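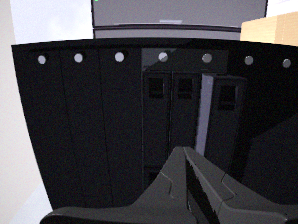
Open Afternoon at the Prollville Lab: Cabinets, Simulated Arms and a Long Line for Coffee

3 min read

Home | News | Events | Members | Contact

The Viltcombe automation group held its July open afternoon at the Prollville lab, and 139 people signed in at the front desk. Doors opened at 1 p.m. The main demonstration ran on the big screen in the back room, where Derek Hulme took visitors through the simulator the group uses before anything is tried on hardware.

The task this year is cabinet work. Hulme started with the arm's own close-up view of the cabinet and explained how little it tells you about distance. He then switched to the wide views of the room and spent most of his half hour there.
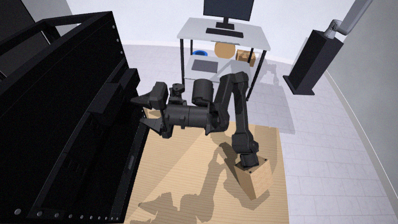
Reach was the subject most visitors asked about. The group has been moving the arm's base around in the simulator to find a spot where it can get to the front of the cabinet without folding up on itself. In the current layout the base is screwed to a wooden block on the mat, with the forearm held roughly level and the open fingers close to a black bracket on the cabinet front. Hulme said the height of the block matters more than he expected — raising it helped with the upper part of the cabinet and made the lower part harder.

The group has logged 2,503 simulated runs since spring. Hulme keeps the failed ones and replayed five of them, which got more questions than anything else on the program. One visitor asked why the shadows were left in. He said the software has to cope with them in a real room, so they stay.
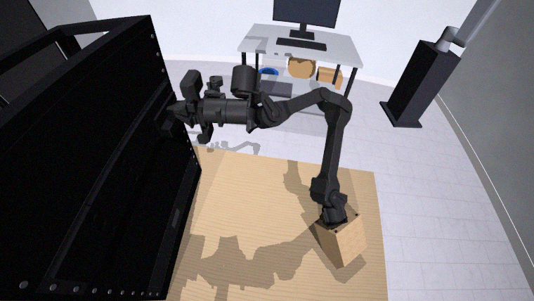 The simulated room, with the fingers angled down toward the open cabinet.

After the break there was a short talk on shared cabinet models. The Srivastava set now has 600 of them, and members can request access through the Prollville desk. Parking was tight again. Please use the Hellthorpe lot next time and walk over — the gate on that side stays open until 6 p.m.

Recent items
Srivastava cabinet set: how to request access
Notes from the Hellthorpe workshop
Viltcombe group seeks demo helpers for fall
New opening hours at the Prollville lab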